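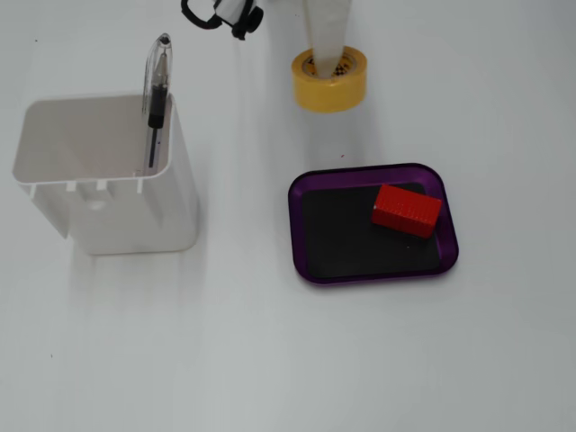 How do I get ballpoint ink off a white desk without ruining the finish?

Rubbing alcohol on a cotton pad, dabbed for a few seconds and wiped off with a damp cloth, will lift most ballpoint from a laminate or melamine top. Test it underneath first. If the surface is painted or lacquered, start with dish soap and patience.

Grostach Help > Home > Desks and Tables

Ballpoint line on white desktop, already tried the obvious
posted by drawerful

I bought an Arkik desk in July, the plain white one, after being told by several adults that white desks are a mistake. I would like to not prove them right this quickly.

There is a blue ballpoint line on it, as long as my hand, where I ran off the edge of a form I was signing. It has a nice confident flourish at the end. Dish soap and warm water took off the top layer and left a pale blue ghost. A melamine sponge took off more of the ghost and, I think, some of the desk, as there is now a dull patch you can see when the sun comes in low around 4 p.m.

The leaflet that came with the desk says "wipe with a suitable cloth" and leaves it there. I can't tell if the top is laminate or painted. What do I try next, and can the dull patch be fixed? I paid 200 dollars for this thing and I'd like it to look like a desk for at least one year.

Tomomi Shibata

Put the sponge away. Those things are very fine sandpaper with good marketing, and on anything glossy they leave the mark you're describing.

First find out what you own. Look at the underside of the top near a back corner, or at any screw hole that got drilled through. Laminate shows up as a thin separate skin over the board. Paint or lacquer looks like it flows over the edge, with no line where one thing stops and the other starts. If you still can't tell, treat it as paint.

For laminate: 70 percent rubbing alcohol, the drugstore kind, on a cotton pad. Damp, never dripping. Lay it on one end of the line, count to five, lift. Turn the pad to a clean spot and move along. If you scrub, you'll turn a thin blue line into a wide blue cloud, and you'll have a new post to write. Wipe with plain water afterward and dry it.

For paint: same pad, same underside corner, but watch for white coming off on the cotton. If it does, stop there. Your next best bet is non-gel white toothpaste on a fingertip, a small circle at a time, checking after each pass. It is also an abrasive, so you are making a trade. A faint ghost may be the better half of it.

The dull patch is harder. On laminate the shine is in the top layer and it won't grow back. A car polish with no grit in it will hide it for a while and then need doing again. I have done mine 2 times and then moved the lamp, and moving the lamp worked better.

Last thing, ventilate, and keep the alcohol away from anything with a flame. I assume you don't keep candles on your desk, but I have met people.

yagi_upstairs

hairspray!! my mother swore by it. it worked great on my shirt so I don't see why not

zilten44

Hairspray worked on shirts back when it was mostly alcohol. A lot of the newer ones have very little, so you end up with an ink stain that holds its shape in wind. Skip it and do what Tomomi said.

I'd only add a desk pad. Any cheap one. I resisted for years on the grounds that I had bought a desk to see the desk, and by the end it had 1,000 little marks and a ring from a mug I don't even like. The pad covers all of it. Put yours down over the dull patch and tell visitors it was a style decision.

drawerful

Update: it's laminate, there was a skin on the board just like you described. Alcohol got the ghost off in three pads. The dull patch is still there and now has a plant on it. The plant is not doing well but the desk looks fine.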